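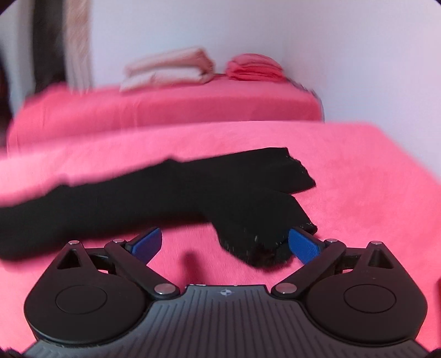 Tuesday, socks and bedding, back bedroom

Started just after 9. Plan for the day was to get the black socks sorted and find a fold that survives being moved from bed to drawer. I'm writing this up the same afternoon while I can still remember which fold was which.

Setup: pink blanket stays on the near bed. I thought about swapping it for the gray cover but black on pink is easy to see and black on gray is not, and the daylight in there is poor until late morning. The fleece does grab the socks a bit. They don't slide when you smooth them, so you have to lift and lay down again. Second bed kept for whatever is finished.

Total in the bag from the laundry: 39 socks, so one odd one before we even begin. All black. Two makes as far as I can tell, Trovby and Sasaki. The Trovby ones have a longer leg and a tighter cuff. The Sasaki ones are softer and have gone a little brown at the heel. Matched by cuff first, then by length, then by heel. Matching by length alone gave me three wrong pairs, found when I got to the bottom of the pile and nothing fit.

Folds tried:

1. Cuff turned over the pair (what we always did). Fast. Holds together through anything. Stretches the top cuff, and the Sasaki cuffs are already loose. Luzius is against it for that reason and I've come around.

2. Flat, in thirds, no tuck. Looks good on the bed. Comes apart as soon as it is picked up by one end. Fine if the drawer is right there, no use in the basket.

3. Rolled from the toe, cuff left loose. Makes a neat roll that opens again on fleece. Might do better on a hard surface. Did not try it.

4. Folded in half, then rolled from the fold, last bit of cuff tucked into the roll. Slower. Stays shut when carried and when dropped from waist height onto the bed. Best of the four.

Time for fold 4 was about 20 seconds a pair once I had the hang of it, longer for the first few. Did not time the others properly, should have.

Also tried keeping several pairs together as one bundle, laid side by side and picked up as a block. The trouble is the ends. The middle of the bundle stays put and the outside pairs droop and pull the rest with them. Wrapping the whole thing with one long sock around the outside helped but then you have a sock out of action. A strip of cotton tape would do. There is some in the Prirnasthorpe box, second shelf, under the zippers.

Long socks are their own problem. Laid out full length across the blanket they want to go at an angle, and if you roll from there the roll walks off to one side and ends up cone shaped. Straighten first, with the toe toward the wall and the cuff toward you, and press the air out of the leg with the flat of the hand. After that fold 4 works the same as on the short ones, only it needs one more turn.

Drawer check. The Cana drawer insert has 26 compartments. One pair per compartment with fold 4, upright, cuff side up. The long pairs stick up a little and catch when the drawer closes. Put those along the front where there is more clearance. That left spare compartments at the back, which can go to the tights when somebody gets to them.

Odd sock: put in the envelope with the others from January. None of them match it. I would give it until the end of the month and then use it for dusting.

Luzius Koller came by before lunch and redid two of my pairs without saying anything. His are tighter. He starts the roll with both thumbs inside the fold and I start with my fingertips on top, so that may be the whole difference. Tried it his way afterward and it is better on the Sasaki pairs, no change on the Trovby ones.

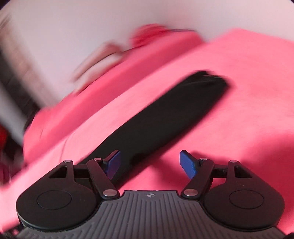 Lint is worse than expected. The pink fleece sheds onto anything black and the socks I handled most had it all over the soles. Went over them with the roller before they went in the drawer, which added time I haven't counted above. A cotton sheet over the blanket would fix the lint and probably the grabbing too.

To do: tape from the box. Time folds 1 to 3. Try the rolled one on the table. Ask Luzius if the white ones are getting the same treatment or staying in the basket.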